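# 寝具上に置かれた小物類の整理に関する調査報告

生活環境デザイン演習 最終報告書
対象施設:学生寮クレヴィムデン(Clevimden)

## 1. 背景と目的

学生寮の居室は床面積が限られており、机、棚、寝台のうち、寝台の上面が最も広い水平面となることが多い。このため、外出前の支度や帰省の荷造りの際には、化粧品や洗面用品、鍵まわりの小物などが一時的に寝台の上に広げられる。一時的な仮置きであったものが就寝時まで残り、枕元や壁際に移されたまま所在が分からなくなる事例も、寮生への事前の聞き取りで複数確認された。

本演習では、寝具上への仮置きを禁止すべき行為とはみなさず、居室における作業の一工程として捉えた。そのうえで、仮置きから収納までの手順を簡略化する方法を検討し、寮生が無理なく継続できる整理の手引きを作成することを目的とした。

## 2. 調査の方法

調査は2月に実施した。初めに、クレヴィムデンの寮生を対象として質問紙を200部配布し、寝台の上に物を広げる場面、広げる物の種類、片付けに要する手間について回答を求めた。設問は選択式を中心とし、末尾に自由記述欄を設けた。

次に、協力の得られた居室において、小物を寝具の上に広げた状態から、所定の容器に収めるまでの作業を観察した。観察にあたっては、居住者の私物の配置を事前に変更しないこと、薬品類や書類は対象に含めないことを申し合わせた。観察は居住者の同席のもとで行い、記録の扱いについても事前に書面で了承を得ている。

容器には、地域の雑貨店ハッジ(Hajji)で購入した浅型の布製トレーと、仕切り付きの小箱を用いた。小箱の購入単価は300円である。比較のため、容器を用いず、居住者が普段使用しているポーチのみで片付ける条件も設けた。

## 3. 分類の基準

小物の分類については、当初、品目別(化粧品、洗面用品、文具など)の区分を想定していた。しかし、予備観察の段階で、品目別の区分では判断に迷う物が多いことが分かった。たとえば、容器の形状が似ている物は中身を確かめなければ区分できず、装飾用の小物はいずれの区分にも入りにくい。

そこで本調査では、次の基準に改めた。

- **形が崩れず、転がりやすい物**:小瓶、筒状の容器、丸い缶など
- **薄く、重なりやすい物**:小袋、個包装品など
- **ほかの物に引っ掛かりやすい物**:金属の輪が付いたキーホルダーなど
- **行き先が決まっていない物**:上記のいずれにも直ちに入れられない物

四番目の区分を明示的に設けた点が、本報告の分類の特徴である。行き先の決まらない物を一時的に受け入れる場所があることで、作業が途中で止まる回数を抑えられると考えた。

## 4. 観察の結果

小箱を用いた条件では、転がりやすい物から先に収める参加者が多く見られた。毛足のある敷布の上では小瓶が安定しにくく、ほかの物を取る際の布の動きに伴って位置がずれるためと考えられる。一方、薄い小袋は布のしわの間に入り込みやすく、作業の終盤になってから見つかる場合があった。

柄のある敷布についても検討を要する。黒い点や小さな模様が散らされた布では、黒色の小型の容器が模様に紛れ、無地の布に比べて目で拾いにくいとの意見が複数の参加者から出された。
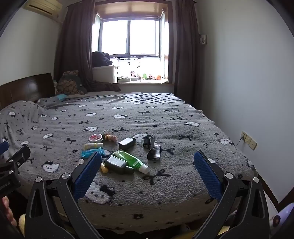
このような見落としを防ぐ手段として、参加者からは、広げる範囲をあらかじめトレーの内側に限る方法と、片付けの最後に敷布の表面を手でなでて確認する方法が提案された。前者は物の数が多い場合に範囲が不足するものの、後者は布の種類を問わず実施でき、追加の用具も必要としない。手引きでは両者を併記し、いずれを採るかは居住者の判断に委ねることとした。

質問紙は37部を回収した。回収数が少なく、寮全体の傾向を示す資料としては十分とはいえないが、自由記述には「片付けるつもりで広げたが、先に寝る時刻になってしまう」「ポーチの底に入れた物を探すため、結局すべてを出すことになる」といった、観察の内容と符合する記述が見られた。

## 5. 手引きの作成

以上の結果に基づき、冊子「フルルニロウ(Flurnillow)」を作成した。冊子は、片付けの手順を記した見開きと、各自の収納場所を書き込む欄から成る。印刷部数は50部とし、談話室の掲示板の横に配置した。

手順の文言は、次のとおりとした。

1. 敷布のしわを伸ばし、広げる範囲を決める。
2. 転がりやすい物を、仕切りのある箱に立てるか寝かせて入れる。
3. 薄い物をまとめ、向きをそろえる。
4. 金属の輪が付いた物は、別の仕切りに入れる。
5. 残った物を仮の場所に移し、敷布の表面を手で確かめる。

## 6. 今後の課題

観察は冬季の寝具のみを対象としており、薄手の敷布を使用する時期の作業については未確認である。また、仮の場所に移した物がその後どの程度収納されたかを追跡できていない。この点については、隣接するドロンドサイド(Drondside)寮の協力を得て、同一の手引きを用いた継続調査を行う予定である。

布製トレーは繰り返しの使用により縁が倒れやすくなったため、次回の調査では縁に芯材の入ったものを使用する。質問紙の設問数についても見直し、回収は寮の郵便受けを通じて行う方向で調整している。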